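3.2 Sharing the risk of cost overruns

The Soltholm station was first financed on a fixed-price contract between the Tronach consortium and its lenders. When ground conditions delayed the cooling works, the contractor bore the whole of the extra cost and sought public support.
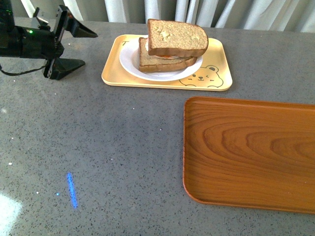

3.3 Interviews and documents

Leclerc and Katsaros held 11 interviews with lenders and officials, and read the loan papers released in June.

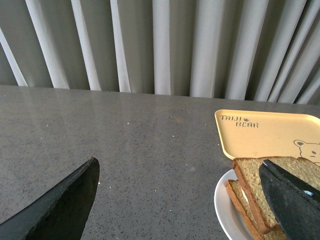

Most lenders said that they would not have taken part without a state guarantee. Officials were more cautious, and two asked that their views be left out of the record.

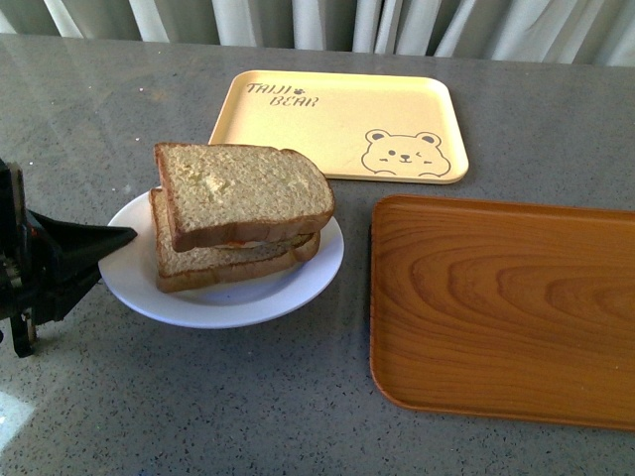 Support for a power station may take the form of a loan, a guarantee or a direct share in ownership. These differ in who is paid first if the project fails. A guarantee leaves the asset whole in private hands, like the sandwich on its white plate in Figure 5, whereas a direct share divides it from the start. Gosselin favoured the latter.
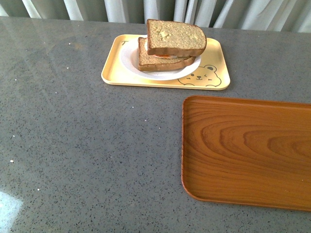 The consortium expected to employ about 4,000 people during construction. Lenders gave this figure little weight when setting their terms, and the loan papers mention it only in an annex.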